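4.2 Lid task with two hands

The second group of trials compares the two hand controllers on a task that needs both arms. We chose a rectangular food container with a fitted lid. The walls are clear plastic and the lid is translucent, so depth readings on both parts are poor, and the container is light enough to slide if only one hand pushes on it. The single-arm tasks in Section 4.1 did not separate the controllers well, and we wanted a task where a small error in finger position would show up in the result.

Both controllers run on the same pair of arms and the same pair of multi-fingered hands. The first, which we call Hiro, tracks joint positions sent by the operator and closes each finger to the commanded angle whether or not it has met resistance. The second, Nyaga, takes the same commands but stops a finger once the motor current passes a threshold, then holds at that level. Thresholds were set once per finger before the trials and were not changed afterward. Arm control was identical in both conditions.

Chi-keung Hsiao and Yolanda Paredes operated the arms in alternating blocks. A trial began with the lid resting on the container and both hands clear of it. The operator was told to hold the container with the left hand and work the lid with the right, but the choice of grasp was left open. Other small objects stayed on the table during the trials. A trial counted as a success if the lid was seated on all four sides within the time limit and the container was still upright.
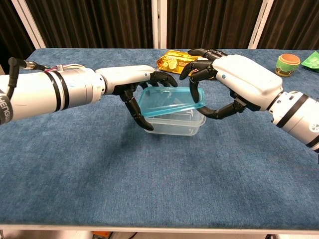

Figure 3. Lid task. The left hand reaches over the container while the thumb of the right hand hooks under the edge of the lid.

The grasp in Figure 3, with the thumb low and the remaining fingers over the top, was the one both operators settled on. It leaves little room between the two hands. Under Hiro, most failures came from this part of the motion: the fingertips touched, neither hand yielded, and the lid was pushed off its rim. Nyaga let the fingers give way on contact, and the operator could usually carry on without backing the arms off.

We recorded 1239 trials across the full study, of which 231 were lid trials. Nyaga had the higher success rate for both operators. The gain was larger for Paredes, who tended to bring the hands in at the same time. Hsiao placed the left hand first and had fewer finger collisions under either controller.

Nyaga had one clear weakness. The last step, pressing the lid down until it seats, needs more force than the threshold allows at the fingertips. Operators worked around this by pressing with the backs of the fingers — a motion the controller does not limit, as the load goes through the wrist. This added time to each trial, and on completion time alone Hiro was faster when it succeeded at all. A threshold that rises during a deliberate downward push would probably remove the difference, but we did not test one.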